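Tralter Student Robotics Club Opens Registration for Its Second Year

2021-08-10 | By Vy Đồng, Tralter club office
2 min read

ILTHOLM – The Tralter Student Robotics Club announces that registration is now open for its new course in robot handling. The course is for students who have finished one year of programming, and it lasts 12 weeks. It takes place in the automation laboratory of the Seidel building, where the club has worked since January.

In the first part of the course, every team receives the same task. They must write a program that brings the gripper to a wooden cube, closes the fingers, and moves the cube to another position on the work surface. The task sounds small, but it asks the students to think about the height of the fingers, the speed of the arm and the exact place of the cube before they press start. 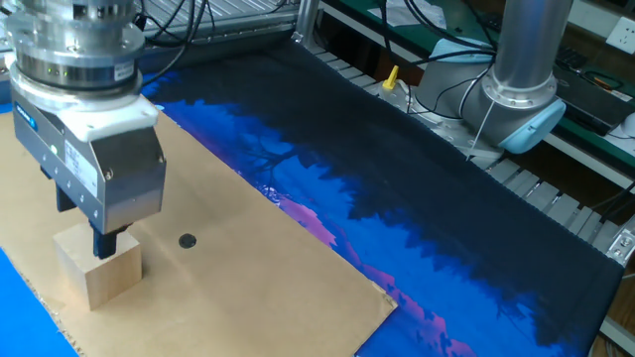 The gripper fingers on either side of the wooden cube at the club's work table.

"Many of our students have written good code for a screen, and then they meet a real arm for the first time," says Vy Đồng, who leads the course. "They learn to move slowly and to look at the table. I am glad when a team spends a whole evening on only one approach path – this is how I learned it too."

The teams work in pairs. One student holds the teach pendant and the other reads the program aloud, line by line, and they change places after every run. All positions are written in a paper notebook, which stays in the laboratory so that the next pair can continue from the same values.
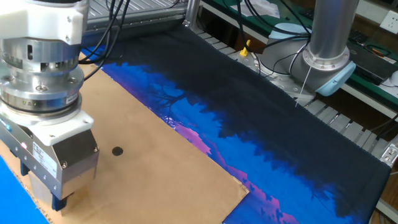 New members do not need to buy any equipment. The club provides the tools and a printed handbook of 80 pages, which was written by last year's students and corrected during the summer. A safety lesson comes before the first practical evening, and nobody may operate an arm without it.

After the handling task, the teams prepare for the Betirgate Challenge, a friendly competition between student clubs of the region. Each team brings one program and has to explain it to the judges. Points are given for a correct placement, but also for clear comments in the code and for a calm answer when something stops in the middle of a run.

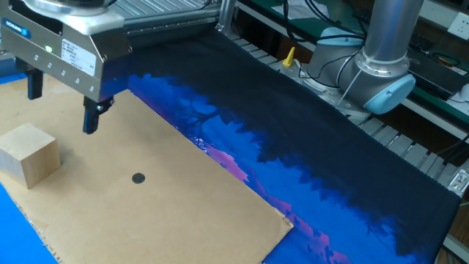
There are 14 places in the course this year. Students from all departments can apply, and the club especially invites those who study subjects outside engineering. Registration forms are available at the club office in the Seidel building. Applicants will receive an answer by e-mail, together with the timetable and the date of the safety lesson.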